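Skusmont Household Automation Working Group
Minutes of the February meeting, held on Monday at 2.15 pm

1. Minutes of the previous meeting
The minutes were approved with one correction. Under item 4, "shelf filling" should read "shelf facing".

2. Readiness of machines for household chores
The group considered whether any machine could yet be recommended for clearing and tidying a table. Members agreed that thin items and clear cups should stay on the task list, as both remain hard for a machine to judge.

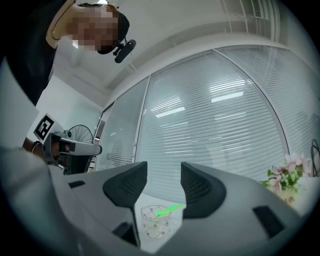
It was further agreed that a task should count as ready only when a machine completes it without help in a room it has not met before. The Hotgate paper proposed 400 attempts per task. Two members thought this too few for drinkware.

3. Demonstrations by hand
The total held by the Relent project stands at 2,433 demonstrations, against a target of 3,000 — the shortfall is mainly in small-object tasks. The group noted that a person's skill with a hand-held gripper is no proof that a machine can do the same work.
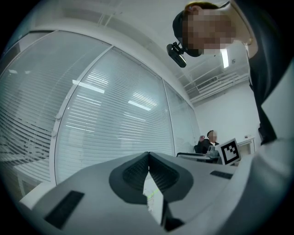 Minutes taken by the Secretary, Skusmont

4. Shop-floor chores
Brabec reported that sorting returned stock by machine still needs a member of staff close by. The proposal to extend the trial to Hotgate was deferred.

5. Table tasks
The pass mark was set at 70 per cent for the present year. Lifting a stick and placing a cup will be scored separately.
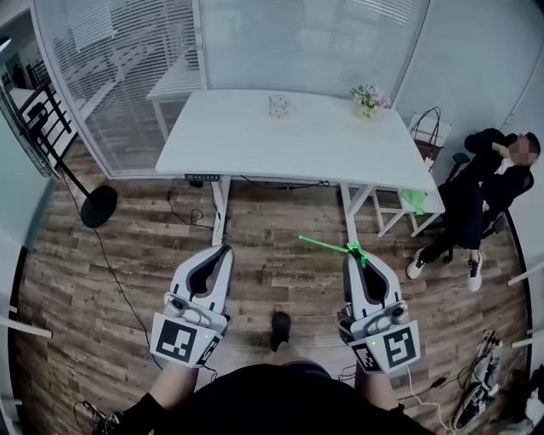

Item 5: green stick held in the right-hand gripper, with the cup on the desk beyond.

6. Any other business
None. The meeting closed at 3.40 pm.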